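Insights > Automation > Equipment Planning

Budgeting for Soft Goods Handling: An Interview with Panagiotis Mladenović

4 min read

When Multgate approved its textile handling program, the capital request covered three complete hand-held gripper stations. Panagiotis Mladenović, who prepared the request, now considers the figure sound and the categories beneath it poorly drawn.

"We had a line for hardware and a line for labor, and very little between them," he said. "Bed linen and clothing are hard on equipment. The jaws meet fabric all day, and jaws are what we had not budgeted for."

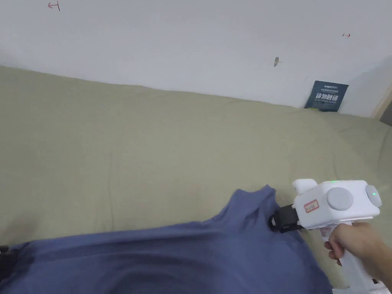 Volume 8, Issue 2

The grippers are operated by hand, and the recordings are used to train arms that the company intends to purchase in July. Mr. Mladenović recommends that buyers settle the hand-held stage first. A change of jaw after the arms have been ordered, he noted, means a second round of mounts and a second round of approvals.

Quotations were requested from Trestex and Heitmann. The Trestex offer was lower in unit price – but it excluded spare jaws and carried a lead time of 13 weeks on replacement parts. Multgate chose Heitmann and placed a separate order with Jusard for bedding and garments.

"People laugh at the bedding line," he said. "A T-shirt and a sheet do not behave alike in a jaw, and a program that tests one of them has bought half an answer."

He sets aside about 8 percent of the hardware value each year for wear parts, and a further sum for floor space, which he charges to the program from the first day.

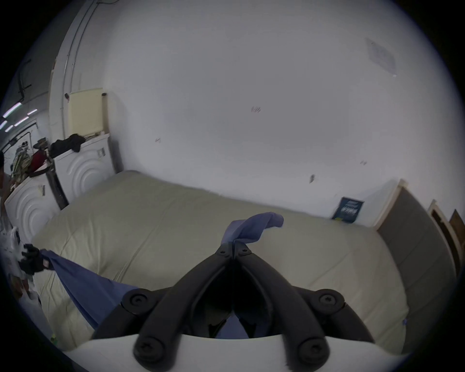
Smaller firms should rent before they buy, according to Henrike, who took part in the same discussion and argued that a short lease would have exposed the spare parts problem at lower cost. Mr. Mladenović agreed in part. Rental terms, he replied, seldom permit modification of the jaws, and his staff had modified theirs within two weeks.

The next request will go forward with wear parts listed separately.

Comments

Dorval: Does the 8 percent include calibration? Ours is billed under service.

M. Oyelaran: We had the same trouble with lead times. Ask for the parts list before signing.

Tess K.: Would like to see the floor space calculation published.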